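Proyecto Sever: informe de avance para la Fundación Vasseur
Jornada de demostración en el taller de Brurnside, 30 de diciembre de 2020
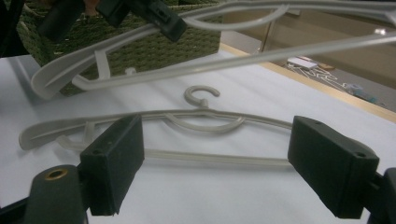
Trabajo con perchas de plástico: una está levantada y la otra sigue sobre la mesa, entre los dedos de la pinza manual.

1. Objeto del informe

Damos cuenta de la jornada de demostración prevista en el convenio y del estado de la tarea de manipulación de perchas. El informe económico se entrega por separado y no se repite aquí.

2. Desarrollo de la visita

Asistieron dos representantes de la fundación y el equipo técnico de Istatlow, que aporta la parte de control. La visita empezó en la sala de montaje y siguió en el puesto de grabación, donde se dedicó más tiempo del previsto a las preguntas. Por esa razón se suprimió la presentación de cierre; las diapositivas se enviaron después por correo.

Lalit Sengar, responsable técnico, explicó cómo se registran las demostraciones con pinzas manuales y qué parte de ese material se utiliza para entrenar el brazo. Los visitantes pudieron manejar las pinzas y hacer sus propios intentos. Estas pruebas no se han incorporado al conjunto de datos.

3. Estado de la tarea

Desde septiembre se han grabado 598 demostraciones con perchas. Tras la revisión quedan 486 válidas. Las restantes se descartaron por agarres incompletos, por fallos de sincronización entre las dos pinzas o porque la percha salía del campo de visión de la cámara antes de terminar el movimiento.

La percha apoyada en plano sigue siendo el caso más difícil. El cuerpo tiene poca altura, los dedos deben bajar casi hasta la mesa y un error pequeño de posición hace que la pieza se desplace. El agarre por el travesaño inferior es más sencillo de aprender que el agarre por el cuello del gancho, aunque después obliga a girar la percha para colgarla. Mantendremos los dos en la siguiente fase y decidiremos con los resultados del brazo.

También hemos observado que el color claro de las perchas sobre fondo blanco complica la detección del contorno. Se harán grabaciones con otros fondos y con perchas oscuras.

4. Observaciones de los visitantes

La fundación pidió que los próximos informes separen los fallos de agarre de los fallos de percepción. Lo haremos a partir de la próxima entrega. Preguntaron también por el desgaste de los dedos de la pinza. No disponemos todavía de un registro de horas de uso y lo abriremos en enero.

Istatlow solicitó acceso a las grabaciones descartadas, que se conservan íntegras. Queda pendiente acordar el formato.

5. Próximos pasos

Alcanzar 3000 demostraciones válidas entre todas las tareas del proyecto.
Repetir las sesiones de perchas con fondos distintos.
Primera prueba del brazo sin intervención del operador, limitada a una sola percha.

6. Asunto que requiere respuesta

Solicitamos autorización para pasar a material fungible la parte no gastada de la partida de viajes. Necesitamos la respuesta antes de hacer el próximo pedido de repuestos para las pinzas.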